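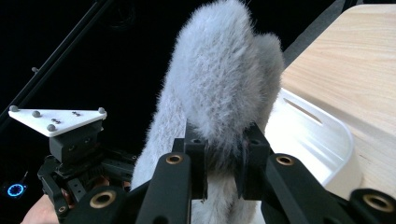

Ljungberg Workshop is a small company in Clundatside that teaches machines to handle soft things. We began with one table and one question from a glove maker: can a machine sort and pack knitted goods without pulling them out of shape? Soft things are harder than they look. A box has the same form each time you meet it, but something furry and grey like the plush between these two black jaws has no corner to take hold of, and it gives way where it is pinched. Most of our work is about this kind of grip. Today we are a team of 11, and we work for clothing makers, laundries and toy shops in the region.

Our method is to let people show the movement first. A person holds a gripper in each hand and does the task at a normal speed, and we record how the hands travel. Afterwards our software, which we call Prirasitz, learns from many such recordings. For a simple task we collect nearly 1000 of them before we are satisfied. It is slow work, and we do it carefully.

Once a year we open our doors to everyone. Visitors can watch a demonstration, try the grippers themselves and ask whatever they like. Last time we had 300 guests, from school classes to retired textile workers, and the latter gave us the best advice about how to fold a cuff. Below is the short report which we wrote for our neighbours.

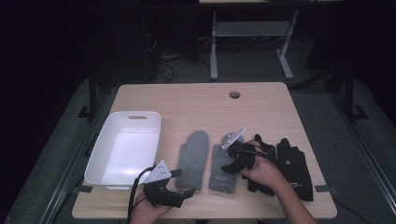 Clundatside, August

The open day started at ten on Sunday with the sorting table. Grey knit mittens and black gloves were laid out beside a white plastic bin, and the demonstration was done with two hand-held grippers, one for each hand. Many guests asked about the white triangular plates on top. They help us to follow the position of each gripper while it moves.

After lunch it was the visitors' turn. The children were quicker than the adults to understand that one should not squeeze too hard -- several of them wanted to stay until closing. In the smaller room we showed our newest project, Floromen, for folding towels. It is not finished yet, and we said so.

The next open day will again be in August. Entrance is free, but groups from schools are kindly asked to write to us beforehand, so that we can keep a time for them. Coffee is served in the yard, also when it rains.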